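The snack box, four months in

Thu 18 December

Back in August I wrote that I was going to stop keeping snacks in three different kitchen cabinets and put all of them in one cardboard box. A couple of people asked if I stuck with it. I did, mostly, and the box now lives on the little table in the bedroom, next to the bed. 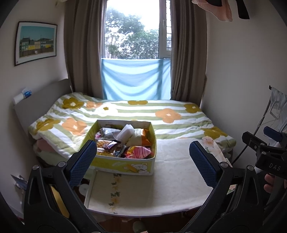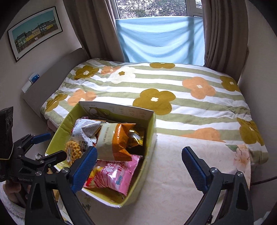 The bedroom was not the plan. The plan was the top of the fridge, but I'm short and I got tired of dragging a chair over. Then it spent a few weeks on the floor by the desk, where I kicked it. The table is the right height and it only had a lamp on it before. The lamp went to the other side of the bed, and I read better over there anyway.

I like a cardboard box for this more than a basket. It has straight sides, so packets can stand up along the walls, and when it gets crumbs in the corners I can shake it out over the sink. I did buy a plastic bin from Draltier in the fall and returned it. It was too deep. Everything small went to the bottom and I ended up with two open packs of the same crackers.

The rules are simple. If it doesn't fit in the box, I don't buy more until something is gone. Chips and anything puffed go in last, on top, or they turn to dust. Waffle cookies can go flat underneath, they hold up fine. Chocolate goes wherever there is room, except in summer, when it goes in the fridge door. Empty wrappers are supposed to go straight in the trash. I am bad at that one.

Wing-yan Lo came by last month and told me I should sort it by sweet and salty with a piece of card down the middle. I tried it for a week. The salty side was always full and the sweet side was always empty, so the card came out again.

The other thing is the tablecloth. I put one on because the tabletop marks easily, and I picked flowers because the bedding has flowers too. It slides a little when you pull the box toward you. I've been meaning to get some of that rubber mesh to go under it — the grocery store on Zilteo Street has it by the shelf liner — but I keep forgetting.

As for money, I kept track of what I spent on snacks in November and it came to 30 dollars, which is less than I used to spend. I don't have a good number for before, so take that how you like. I do know I threw out less. When I cleared the cabinets in August I filled a grocery bag with stale things, and there were rice crackers in there older than my phone.

Next I want to do the tea shelf. Josué Peixoto gave me four tins that don't match and they won't stack, so I have to work out what to do with those first.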